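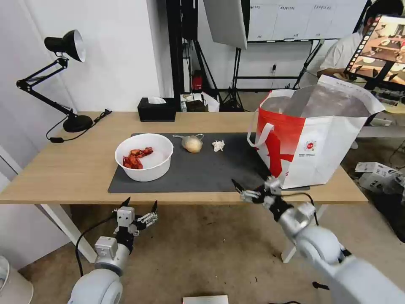

White bowl and a gray mat on one of the desks.

Visits > Food and Farm > Braner open day

Got to the Braner open day late, parking was a mess, missed the welcome talk. Straight into the pickle hall then. Smell hits you at the door. Vinegar, garlic, something sweet under it.

Zohreh Nikzad took our group round. She runs the brine room and talks fast, which suited me. 118 barrels along the back wall, all Stoselier oak, all labeled by hand. Each one gets tasted every morning. By her! Before coffee.

Best bit was the onion line. They get through over 3000 pounds a week in November, mostly from the Bovell farms up the valley. Peeling is still done by hand, she says the skins tell you more than any test. Eyes streaming within a minute. Took no notes in there, sorry.
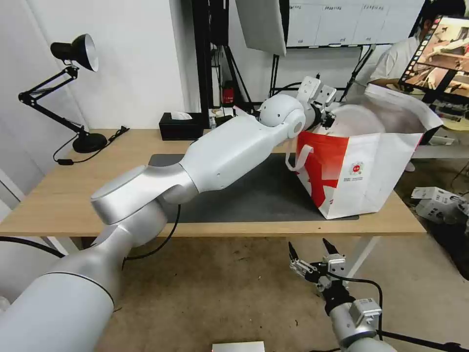

Then the shop, where I spent too much. The Bakhtiari relish is the one to get, hot at first and then kind of smoky. Also a jar of the plain dills for my sister. Cash only at the till, so bring some, the nearest ATM is back in town.

Lunch was flatbread and soup in the yard, decent, long line. Ran out of soup befor the second tour came out. Tours go every 50 minutes and the last one is at three. If your going next year, get there early and do the brine room first.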